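Folding on the bed vs. folding on a table
Reading time: 2 min
Print this page | E-mail this thread

razia_r
We moved the bed into the same room as the washers and I now fold everything on the mattress. T-shirts come out crooked. Is it the soft surface or me? 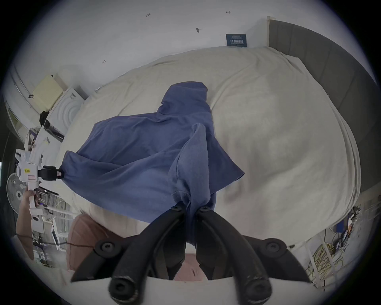 Dark blue shirt, on the bed.

mevberg547
It's the surface. The cloth sinks and your fold line moves. Get a table.

EdgardoC
Disagree. I've folded on a bed for years. Pull the sheet tight first and it's fine.
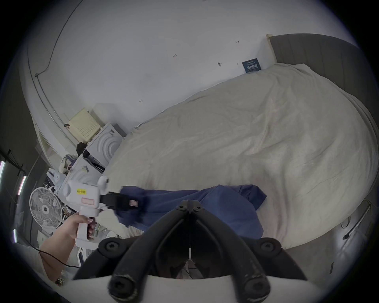 Storage is the bigger problem for me. I'd sort out where the clean stuff goes before buying a table. With the clothes and bags piled up by the washing machines like that, clean and dirty will get mixed. Put a shelf on that wall — the 125 written on it looks like a measurement to me.

razia_r
It is, for a Brenix shelf. Still on my list. I smoothed the sheet as you said.

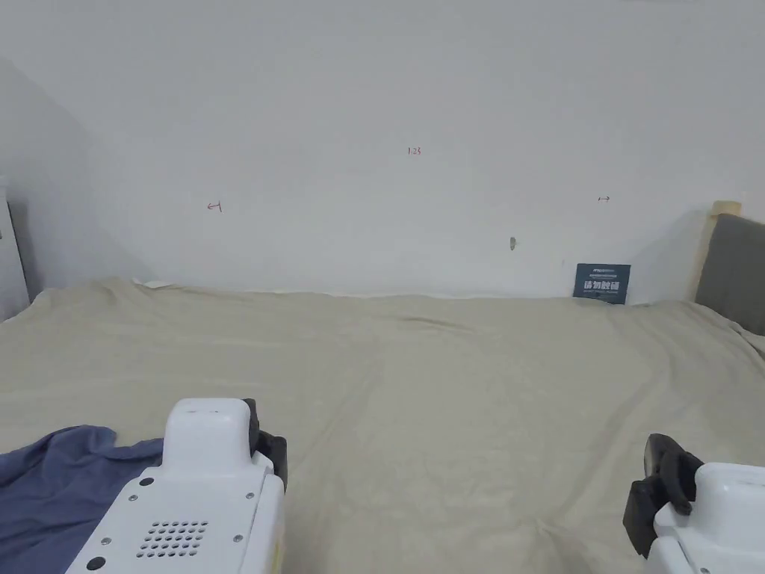 Sheet flatter, some creases left.

mevberg547
Better, but a flat sheet on a soft mattress is still soft. I paid 400 for a Malik folding table and would do it again.

EdgardoC
400 for a table to fold shirts on? No.

razia_r
No room for one anyway. Wrote up where I am so far. 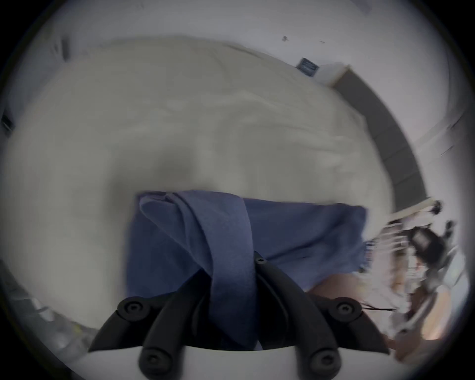
Posted by Razia Rind, 10 Jan 2023

Blue cloth again, bunched on the left and flatter toward the right. I get the bunching whenever I start from the middle. Going to try from the hem.

EdgardoC
Hem first, then sleeves.

mevberg547
Sleeves first.

Related threads
Braltden drying rack, worth it?
Duvet won't fit in the washer
Shelf height over a front loader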